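Slide 4. Laundry at Firnwood, the short version. Pause for the groan.

Residents' survey: 40 flats, 2 dryers, one feud. Thank Radoslava Bednárik for refereeing.

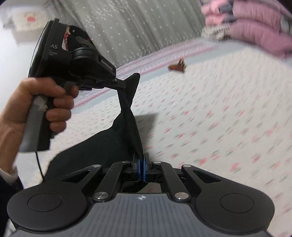
Patterned, pale. Discuss.

Slide 5. Read out the December note from the Dirnunis stairwell ("WHOSE SOCKS"). Let it sink in.

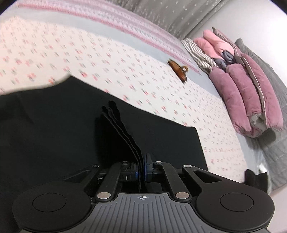
Then the rota. Ľubica Hrubý wanted hourly slots, Killau wanted tokens, and we got a clipboard with no pen. Skip the token maths if running late. Questions, then tea.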